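Tolerance

1. Intake

The plant at Nelberg made molded panels for the insides of train cars. Until May, surface inspection was done by a crew of four under a bank of tube lights. Each panel was turned by hand, looked at from two sides, and passed or set back on the rack. A good inspector passed 40 panels an hour. The crew kept a radio on the bench and changed places every 55 minutes, by an agreement older than any of them.

The Juteo cell replaced the turning and the looking. A track carried the panels in, an arm tilted them under a lamp, and a program compared what it measured with what it expected. It ran at 98 panels an hour. Two of the crew were moved to packing. One took the severance. The fourth, who had been there the longest, was given a chair, a screen, and the title of exception reviewer.

2. Exceptions

An exception was a panel the program would not decide. When one came up, the track stopped and the program built a rendered view of the surface from its measurements. The reviewer had two keys, accept and reject. The manual, which still carried the name Gokstead on its cover from before the merger, allowed her 40 seconds.

On Friday, January 10, 2020, in the second hour of the shift, the screen gave her a pale gray surface with a slightly deeper gray just right of center, so faint that she lost it when she looked straight at it.
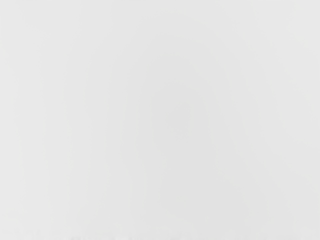

3. Review

She had no word for it. In the old room she would have put her palm on the panel. A sink mark could be felt before it could be seen; the skin of the hand caught on the change in slope. She would have walked the panel to the window, or called across the bench, and somebody would have turned the radio down and come over to argue.

The render could not be tilted. She leaned left, then right, as she had done under the tubes, and the gray stayed where it was. The timer went from yellow to red. She pressed accept.

The track started. On the log, the panel received a number and the letter H, for human. Her decisions were sent each night to Sárközi, the firm that maintained the model, and were used to adjust it. She had learned this from a footnote. An accept entered on a doubt had the same weight as any other accept.

4. Adjustment

Exceptions had run at two a shift, then fewer. She kept a paper tally inside the locker door, next to the old rotation sheet. On some days the track did not stop at all, and she sat with her hands near the keys and listened to the arm tilt and return, tilt and return.

At the break she went out by way of the packing hall. The panels came through there in stacks, with foam between them. One of her old crew was strapping a pallet. She asked him to wait, lifted the foam from the top panel, and laid her palm on it — the center first, then a little to the right.

"Find something?" he asked.

She moved her hand down to the edge and back up.

"Give me a minute," she said.

He set down the strap and looked at the clock over the door, then came around to her side of the pallet and put his own hand on the panel next to hers.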